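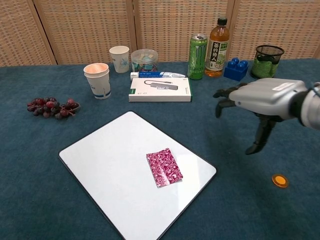 The table at the Kivi, with the grapes, the paper cups and the jar in front of the screen.

Home | Interviews | Makers | Out and About | Contact

14 Mar 2023
By the Tundville Pages editor

I'd been meaning to get to the Kivi for ages. It's the upstairs room over the old seed shop in Tundville, the one with the narrow stairs and the blue door that sticks, and for most of the winter it has been home to a drawing club that calls itself Finis. The name is a joke, apparently. "It's because none of us ever finish anything," says the woman who sets up the tables, who agreed to talk to me as long as I left her name out of it. "I've got drawings from the first month that still haven't got a bottom half."

She does what she calls the laying out. Every session needs things to draw, and somebody has to choose them, carry them up the stairs and put them where people can see them. She has been doing it since the club began and she has opinions (lots of them!), which is why I wanted to talk to her in the first place.

I asked her where she starts, expecting to hear about light, or composition. "The cloth," she said. "Or the carpet, in our case. You can't put things on a shiny table, you get the ceiling in everything."

The covering is a dark teal carpet, and she's very fond of it. She tried a cream bedsheet first and everybody's cups vanished into it. Then there was a red tablecloth, which she describes as "like being shouted at". The teal stays now. White things jump out against it, and so does anything orange, and she likes how the grapes go nearly black at the edges if you half close your eyes.

Ah yes, the grapes. They're dark red, a proper bunch on a thin brown stem, and I said they seemed the obvious choice, a bit old master. She laughed at me. "They're in because they're difficult. People think they'll draw every one, and after twenty minutes they've done six berries and they hate me. You have to look at the whole clump first. It's a lump with a stalk. Do the lump!"

I confessed that I'd have drawn every berry. She said she could tell.

Behind the grapes come the paper cups, and this was the part of the conversation where she really got going. There's a stack of white ones with blue printing and a peachy orange tint inside the rim, and then a smaller white cup farther back with a faint blue pattern on it. I'd have called it flowers. She wouldn't be drawn on what it was. "Put down what you see. If it's a smudge from where you're sitting, draw a smudge."

Why paper, though? Why not a nice bit of china?

"China's easy to be respectful about. You get a lovely jug and everyone goes quiet and careful. Give them a paper cup and they relax, and then they find out the rim's an ellipse like any other rim and they're stuck with it." She says the rims cause more rubbing out than anything else on the table, grapes included.

The clear plastic jar with the see-through lid is another favourite. It has small colourful bits and pieces in it, teal and yellow and blue, and beginners make a beeline for it because it looks cheerful. The trick, according to her, is to let the colours be blobs. I asked whether she ever tips the contents out and lets people draw them loose. She looked quite shocked. "I'd be picking them up until Easter."

My own favourite was the piece of cloth, magenta and white in a swirly marbled pattern, folded up small. It sits on a white whiteboard with rounded corners, laid flat on the carpet at an angle, and I'd honestly taken the board for something left over from a meeting. No, it's there on purpose. It's glossy, so it picks up a soft reflection down one side, and it gives the pink somewhere plain to sit.

"I never put it square," she said. "If it's square to the table it turns into a tray and people draw a tray. Turn it a bit and they've got to look at where the edges go." She moved her own notebook round on the desk to show me, and she was right, it immediately looked harder.

Then there's the little orange disc, with a yellower middle, sitting by itself on the bare carpet. It's a bit like a button. I liked it very much and said so. She puts one small round thing out on its own whenever she can, well away from the others, so the people on that side have something to measure from. "And it's for the ones who are fed up. You can draw a disc, have a biscuit and come back to the cups."

At the back is the screen, tall, with tan woven panels and wooden strips between them. It came to the club from a house clearance, and before that they had whatever the wall had on it, which was a fire notice and a calendar. Nobody is expected to draw the weave. One member tried, using a very hard pencil, and gave up somewhere in the second panel. The uprights are handy, though, and she tells newcomers to use them like a ruler: which one is the jar nearest, how far across does the small cup come, that sort of thing.

I asked what she would never put out. Shoes, she said, as there's always somebody who's brilliant at shoes and it puts the rest off. Also candles. And anything a person has made themselves, after an awkward evening with a pottery owl.

Does she draw too? She does, at the end, with whatever time's left. She showed me one page, only one, and it was the stack of cups with the grapes in front, done in blue biro. The rims were lovely. The bottom of the stack wasn't there at all.

"Finis," she said, and shut the book.

The club meets upstairs at the Kivi in Tundville all through March. Bring a pencil and something to lean on. Paper is provided, and the door needs a shove.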